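Comparing two sets of gripper fingers by hand

Before you put new fingers on the arms, try them first on the hand-held grippers. It saves much time. We compared the Skurker fingers with the softer Statell ones in this way, and one afternoon was enough.

1. Mount the same fingers on the left and the right gripper. Close both fully and set the zero in the controller.

2. Choose one rigid object and one that changes its shape.

3. Do 12 grasps with each object, always at the same slow speed.

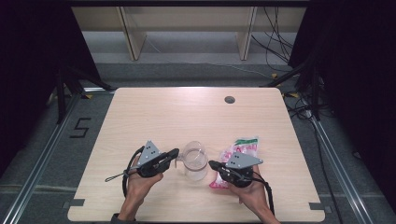 4. Write down every slip immediately. Sreekumar waited until the end of the set, and we had to repeat all of it.

5. Change the fingers, make the zero again and repeat from step 3.

Please check the cables between the sets. If a cable pulls on your wrist, you will turn the gripper without noticing it, and the numbers are not comparable anymore.

For the opening width, we stayed at 50 mm in the first set. For wide objects you must open more, so note the value beside each result.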